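**Ticket 252: Label printer in the back room prints every label twice, except when watched**

Status: closed (reluctantly)
Raised by: Tharushi Sivakumar, Drurngate shop
Assigned to: Usman Jadoon
Printer: Virnska thermal label printer, connected by USB to the stockroom PC
Software: Rillau stock system, whatever version it updated itself to overnight

---

**Tue 12 July, 09:14, Tharushi**

The label printer is doing two of everything. I asked for 10 price labels for the craft baskets and got 20. I then asked for five, thinking I was being clever, and got five. Please advise whether I should now be clever every time.

**09:40, Usman**

Thanks for this. Could you check the "copies" box in the Rillau print window and tell me what it says? Also please switch the printer off at the back, count to 30 and switch it on again. I know. It's on the form and I have to ask.

**09:58, Tharushi**

Copies says 1. Switched off, counted to 30, switched on. It printed a blank label as a sort of greeting and then did one test label properly. Mudassar came in to ask what I was doing, went away again, and the next one came out double.

**10:20, Usman**

I'll dial in. Please leave the PC unlocked and don't touch the mouse, even if it moves.

**10:51, Usman**

Notes from the remote session, so that I don't have to remember them:

- Driver is the one Virnska supplies, dated March. No newer one on their site.
- Print queue was empty when I got there. Sent six single labels from the driver's own test page. Got six, according to Tharushi.
- Sent six from Rillau. Got nine. I asked her to check and she said she was perfectly able to count to nine.
- Cleared the queue, restarted the print spooler, sent six again from Rillau. Got six.
- Feeling pleased with myself, I logged off.

**11:05, Tharushi**

It's doing it again.

**11:30, Usman**

Right. The driver's test page behaves and Rillau doesn't, so my money is on Rillau. Specifically there's a setting called "Resend on no reply", which does what it says: if the printer doesn't answer quickly enough, the program assumes the label was lost and sends another. It was switched on by the last update. I have switched it off.

While I'm in there, which stock lines are you printing for? Some of them have two entries with the same barcode and I'd like to rule that out.

**11:52, Tharushi**

Mostly the craft table bits. The small baskets, the bamboo sticks, the loose wooden sticks. Maham put them in the system and may have put them in twice, she was on the phone to Cruickshank at the time and they do go on. The small pink basket is the one I'm on now.

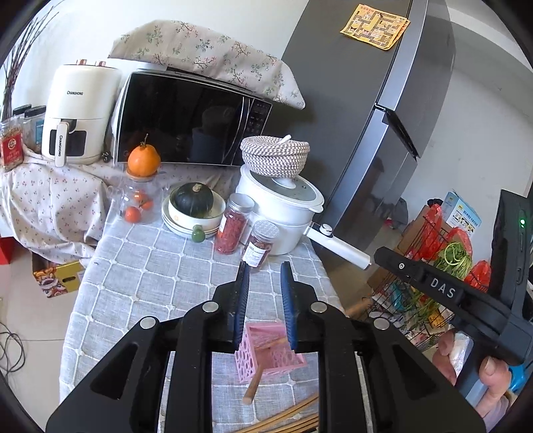

*Attachment 1: pink basket, small, oval holes. Sticks priced separately.*

**12:15, Usman**

Got it, thank you. There are two entries for that one: "Basket plastic sm pink" and "BASKET SML PINK PLASTIC", same barcode, different prices. I've merged them and kept the dearer one, so shout if that was wrong. The bamboo sticks are fine. The wooden sticks are listed under Haberdashery, and I have chosen to say nothing about it.

Duplicates wouldn't explain nine labels out of six, though, so please keep an eye on it over lunch.

**13:40, Tharushi**

It was wrong, the cheaper one is the price. Otherwise all quiet. Printed 10 and got 10.

**13:44, Usman**

Price changed. I'm marking this as resolved.

**14:10, Tharushi**

Please unmark it. I've just had four for the price of two. Nothing was changed. I was standing next to it the first time and it was as good as gold, then I went to put the kettle on.

**14:32, Usman**

Reopened. A question that will sound odd: where is the kettle?

**14:36, Tharushi**

On the same shelf as the printer. Same extension lead as well, now I look. So is the fan, and Senga's phone charger, and something with a plug that goes down behind the cupboard and doesn't appear to come out.

**14:45, Usman**

Could you do the following, in this order:

1. Print one label with the kettle off.
2. Put the kettle on.
3. Print one label while it's heating.
4. Print one label at the moment it clicks off.
5. Tell me everything.

**15:03, Tharushi**

Kettle off: one label. Kettle heating: one label. Kettle clicking off: two labels, and the light on the front of the printer went out and came back. I've made tea for everybody as it seemed a waste.

**15:10, Usman**

I think we're there. When the kettle clicks off, the printer drops off the USB for a moment and comes back. Windows sees a printer that has vanished in the middle of a job, hangs on to the job, and sends it again when the thing reappears. If the first one had already come out, you get two. This also covers Mudassar this morning. Was he by any chance after a cup of tea?

**15:14, Tharushi**

He's always after a cup of tea.

**15:20, Usman**

Please move the printer and the PC to the wall socket by the door and leave the kettle where it is. Don't plug the fan in with them. I'd also like somebody to find out what the mystery plug belongs to before pulling it out.

**15:58, Senga Drummond**

Tharushi's on the till so this is me. Printer is on the wall socket. The cable was too short so it's standing on a stool. Boiled the kettle three times, printed through all of it, no doubles. The mystery plug is the doorbell. We had been wondering about the doorbell.

**16:05, Usman**

Thank you. Is the doorbell working now?

**16:09, Senga**

No.

**16:12, Usman**

Please raise a separate ticket for the doorbell.

---

**Closing notes (Usman)**

Cause: printer sharing an extension lead with a kettle and losing its connection when the kettle switched off. "Resend on no reply" in Rillau may have been adding a few of its own on top. I've left it off.

Done: printer and PC moved to wall socket; resend setting off; one pair of duplicate stock entries merged, price corrected; spooler restarted, for which I take no credit.

Still to do: longer USB cable, so the printer can come down off the stool. Maham to look through the remaining stock entries for doubles. Roll of 1,000 labels to be reordered, as this one went rather quickly.

**16:40, Maham Naqvi**

Seen this. There are quite a few. Also the wooden sticks are in Haberdashery on purpose.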